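Grarer keepsake box kit, reviewed after one long winter of use

Posted December 3, 2024 by Temitope Ekpo

I bought the Grarer kit last January for my niece's birthday and liked it so much that I went back and got a second one for myself. It's a small box with a lock that you put together and then decorate with the printed sheets in the packet. You could do it in an evening. We took three, mostly from arguing over where the stars should go!

The sheets are the best part. They peel cleanly, they lift again if you catch them in the first minute or so, and the colors haven't faded on the one that sits by my kitchen window. I've used craft sheets from Flonell before and they always bubbled at the corners. Not these. My friend Ekaette Okoro has made cards for years and is very hard to please about paper, and she asked me to order her a spare set.

The lock is better than it needs to be - a proper little click when it closes, and no wobble after months of being opened by a nine-year-old several times a day. 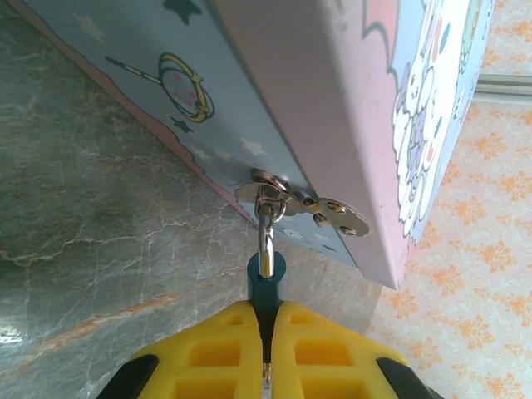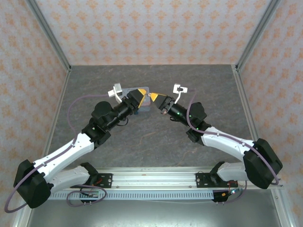
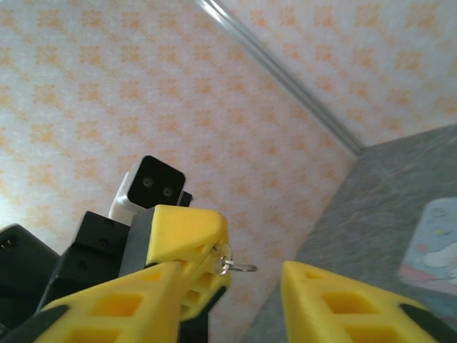 Magic wand and stars on pale blue in the first picture; peach-orange damask wallpaper in the second.

A few grumbles. The instruction leaflet is printed far too small, and step four shows the lid upside down, so read step five before you glue anything. The glue itself is fine but there isn't much of it. I ran out halfway through the second box and finished with ordinary white craft glue, which held just as well. I'd also have loved a tray or a divider inside, as small earrings end up in a heap at the bottom.

There are 91 stickers in the packet, and we had plenty left over for a notebook and the back of a phone case. If you're making one with a child, let them lay everything out on the table first and take a photo of the layout before you peel. It saved us a lot of grief on box number two.

I'm already planning a third for my cousin Aminu, who wants somewhere to keep his guitar picks - he has asked for no pink at all, so we'll see how that goes.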